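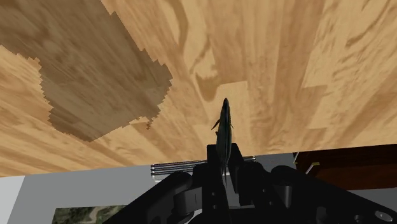 Honey-colored planks, streaky grain and one dark brown patch.

I have a rule about albums made in bedrooms. If the press email mentions the bedroom before it mentions a song, I wait a month. So I was slow getting to Plasevitz, and I'd like to apologize to anyone who spent August telling me to hurry up.

Plasevitz is Constanza Barrientos, plus whoever she can talk into playing bass that week. Her second album is called Trendis, it runs 13 songs, and I have played it so many times that my downstairs neighbor now hums the third one on the stairs. (He gets the chorus wrong. I haven't told him.)

I called her up expecting one of those polite half-hour chats where the artist says "journey" a lot. We talked for more than 60 minutes and a good chunk of that was about accordions. Her grandfather played one at weddings, badly by her account, and she has been trying to get that wheezy, slightly late sound onto a pop record ever since.

"He always came in after the beat," she told me. "Everybody danced late. I thought that was how dancing worked."

Once you know that, you hear it all over the album! The drums on "Tateo" drag their feet in the best way, and the keyboard line keeps showing up like a guest who couldn't find parking. It shouldn't hold together and then the second verse arrives, she drops down to almost a whisper, and I'm gone every single time.

Her first record was a much tidier thing. She made it with a producer in a proper studio and she's fond of it, but she says she can hear herself being careful. For this one she worked with Tóth, the duo who mixed that lovely, odd run of singles last year, and their main instruction was to keep the first take unless something fell over. On "451" something does fall over. You can hear it at the end, a thump and then Constanza laughing, and they left it in.

I do have complaints. The two slow songs in the middle sit right next to each other and I get them mixed up, and there's a spoken bit on the closer that I skip. She was pretty relaxed about that when I owned up to it. Her sister skips it too.

What I keep going back for is the singing. She turned 30 while she was making this and her voice has dropped a little since the debut – it's got some gravel at the bottom now, and she leans on it. On "Side Door" she holds one low note so long I started checking whether my speakers were okay.

She's already writing the next one. There will be more accordion, she says, and she is finally taking lessons.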